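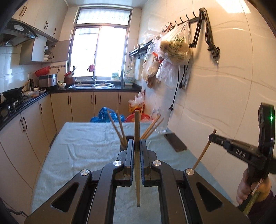 I finished The Ferry Ledger last night, all 202 pages of it, and I want to get some notes down before I give it back. It is by Salim Nyamweya, who spent most of his working life in the accounts office of a shipping company called Makori Lines and wrote the book after he left. It is a business book in the sense that it covers the failure of a business. It has no lessons in boxes and no chapter summaries, and I was glad of that.

The company ran boats between the port of Dolow and a string of smaller landings up the coast. At its best it had 30 vessels and a head office with its own print room. Then it borrowed heavily to buy three large ferries that were too deep for most of the landings it served. The book is the story of those three ferries, told by a man who saw the invoices come in.

I expected it to be dry. Parts of it are. There is a chapter on depreciation that I read twice and still could not explain to you. But the middle third moves along well, mainly on account of the letters. Nyamweya kept copies of what he sent upstairs and what he got back, and he prints a lot of them in full. His own letters are stiff and polite. The replies get shorter as the years go on, and the last one is four words long – "Noted. Please proceed. Thanks."

The best scene is the arrival of the first ferry, the Flitura. The directors had invited the town to the quay and there was a band. The boat stood off the harbor for most of a day waiting on the tide, and by the time she tied up the band had gone home. Nyamweya was there with the payroll bag because the crew had to be paid on arrival. He tells it without making fun of anyone. He mentions that the sandwiches were handed out to the dock crew and that he had two.

I also liked the pages on Zeldale, the landing at the end of the line. Only the small boats could reach it, and when they were sold off the place lost its service. He went up there after the company closed and talked to the woman who used to sell tickets. She still had a roll of unsold ones in a drawer. He asks her what she thinks went wrong and she talks for two pages about the price of diesel.

Where the book falls short is on the people at the top. We get the chairman's signature many times but we never learn much about him. Nyamweya says in the preface that he will only write about what he saw or what he has on paper, and he sticks to that. I respect it, but it leaves a hole. Someone decided to buy boats that did not fit the harbors, and after 202 pages I could not tell you how that meeting went or who was in the room. A reporter would have gone and knocked on doors.

The other problem is the order. The first chapters jump back and forth between his training years and the final winter, and I lost track of which manager was which. There is a list of names at the back. I found it after I had finished.

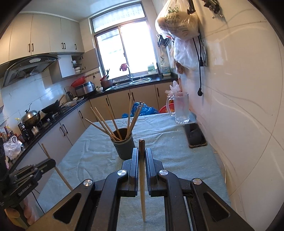 Second Shelf Reading Club

Our group picked this one in October and then put it off twice when copies were hard to get. It came from a small press and the first printing was 3,000. I ended up borrowing one from my sister's library branch, with a cracked spine and somebody's pencil marks in the chapter on pensions. The pencil marks were useful, as that person clearly knew more about pensions than I do.

The pension chapter is the one I would hand to a person who only had time for one. The fund was not stolen, at least not in the way I assumed going in. It was lent to the company a bit at a time, each loan approved and recorded, and each one a little harder to refuse than the one before. Nyamweya entered the loans himself. He says so on the first page of the chapter and does not ask to be let off. His own pension was in the same fund.

I have read a fair number of these company collapse books. Most of them have a villain, usually a charming one, and a moment when a brave employee calls a newspaper. This has neither. The closest it comes is an afternoon when Nyamweya walks as far as the bank with a folder under his arm, stands across the street for a while, and goes back to work. He gives it half a page. I kept thinking about it while I was doing the dishes.

The writing is plain, sometimes too plain. He likes to tell you what the weather was. He gives the full title of every person every time, so the Assistant Manager for Coastal Freight is never just the freight man. You get used to it after a while.

One note on the edition. The maps are printed across the fold, and Zeldale disappears into the gutter in both of them. If there is a second printing I hope they move it over a half inch. The table of landings in the appendix is clear, though, and I used that instead – it gives the depth at low water for each one, next to the draft of the three ferries. You can see the whole problem in that table.

I would recommend it to anyone who likes books about work, or boats, or bookkeeping. If you want a fast read, get something else. Start with the list of names at the back.

Posted June 13, 2019

Filed under: nonfiction, business, borrowed books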